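I was ten minutes late to meet Dineo Mofokeng, and she had already ordered for both of us. "You're having the lentil soup," she said, before I'd even gotten my scarf off. "Trust me!" (I did. It was excellent.)

Dineo runs the night choir in Grimholm, which started with two people in her kitchen and now has 29 on a good evening. No auditions, no sheet music, and they sing from nine until whenever the last person gets sleepy. I'd been wanting to talk to her ever since a neighbor dragged me to their July concert and I cried through most of the second half.

"I was working late shifts and I missed singing so much," she told me. "Every choir I found met at six thirty. Who's free at six thirty? I was just putting my shoes on for work!" 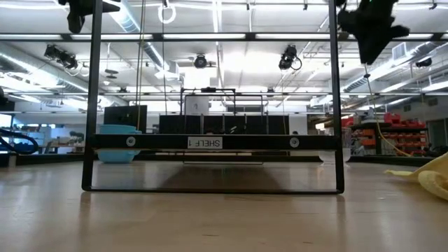
So she asked one coworker over, and they sang old hymns and a lot of radio songs with the windows shut. Then the coworker brought her sister, and the sister brought half her bus route, and pretty soon they needed a bigger place. They tried a church hall in Ciltness first, but the echo was so long that the altos kept getting lost in it. "We'd finish a song and then sit there listening to ourselves finish it again," Dineo said, laughing so hard she had to put down her spoon.

I asked how she teaches a song without paper. She sings a line, they sing it back, and she keeps going around until it sticks. Some songs take one night. One took them all winter, a four-part lullaby her grandmother used to sing, and she says the basses still come in early. She made me learn the first line right there at the table, and I want you to know I was terrible at it.

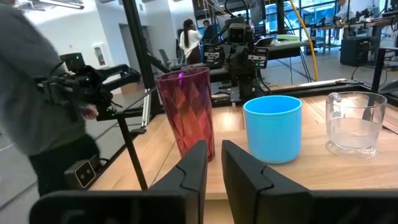

Words by Thandeka Mokoena
Filed under: People, Music

The concert I went to was their biggest yet, in the old market building in Grimmont, with 371 tickets gone before the posters were even up. Dineo had been hoping for maybe half that. "I went out the back and ate an entire bag of pretzels," she said. "Then I went in and gave them the wrong starting note."

She gave them the wrong note! I was there and I had no idea. She says the sopranos knew, and they've brought it up at every rehearsal since.

I wondered if she'd ever want to do it full time, and she shook her head pretty fast. She likes that people turn up tired, in work boots and scrubs, and that if you miss a month you can slip back in next to the same person.
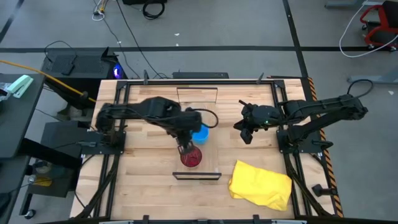

Chong wrote to me afterward to say the slipping back in is harder than Dineo makes it sound, and that after a summer away it took three tries just to get through the door, but the tenors had kept a chair open the whole time. When I passed that along to Dineo she went quiet, and then she asked me if I was a tenor. I'm going next month to find out.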